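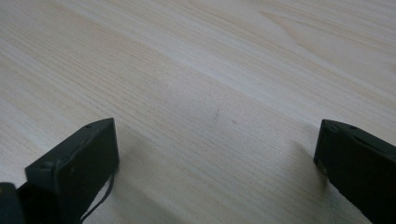

Three years of running a repair table for wool and knitwear, and most of what people bring me has the same few problems. Writing down what I tell them so I can link to it.

Moths first. The adults you see flying don't eat anything. The larvae do the damage, and they like dark places that don't get disturbed. A sweater you wear every week is pretty safe. The one you fold in October and forget is the one with holes.

Cedar blocks smell nice. I would not count on them. The smell fades, and once it fades they do very little. Clean clothes in a sealed bag work better and cost less.

If you already have larvae, freeze the sweater. Sealed bag, press the air out, household freezer, two weeks. I know people say three days. My freezer is old and I'd like to be sure.

Wash or brush after freezing, not before you've dealt with the closet. Vacuum the shelf, the corners, the gap behind the baseboard. Empty the vacuum outside.

On to holes. Small hole, one or two broken stitches: do not pull the loose ends. Put a safety pin through any live stitch and leave it until you have time. A pinned hole can wait months.

Everaldo Brito taught me duplicate stitch and I still use his method, which is to work from the right side with a blunt needle and follow the path of the yarn above the hole. It's slow for the first row. By the third row your hand knows it.

For elbows I darn. Run the warp threads well past the thin area, into knitting that is still solid. If you stop at the edge of the hole, the darn holds and the fabric around it tears a month later.

Yarn weight matters more than color. A thick darn in a fine sweater makes a hard patch that rubs. I would take the wrong blue in the right weight every time.

People ask where I get darning yarn. Mostly leftovers. Ignacio Toledo gave me a box when he closed his shop and I have 200 grams of gray in there that may outlast me. For fine stuff I split a thicker yarn into single plies.

Pilling: a comb or a cheap electric shaver, sweater flat on a hard surface, light pressure. Don't do it stretched over your knee. I have fixed several holes made that way.

Pilling also slows down after the first few wears. The short fibers work loose and come off. Give a new sweater a season before you decide it's bad wool.

Felted by accident in the washer? A soak in lukewarm water with hair conditioner and some careful stretching can get back a little size. A little. If it came out stiff and child-sized, make mittens.

What I charge, as I get asked in messages: small holes are 2 dollars each, elbows depend on the yarn. If the sweater is badly worn all over I'll say so before I start — some are past the point where mending makes sense.

Someone asked about zippers. I don't do zippers. Aníbal Louro does, and he's better at them than I would ever be.

Cuffs are the last thing. If the edge is fraying, you can often pick up stitches above the damage, cut off the old ribbing and knit a new cuff downward. Put all the stitches on the needle before you cut. Check twice — then cut.

I'll add a post on washing when I get to it. If you've got a question on a particular sweater, tell me the fiber content from the label and how big the hole is.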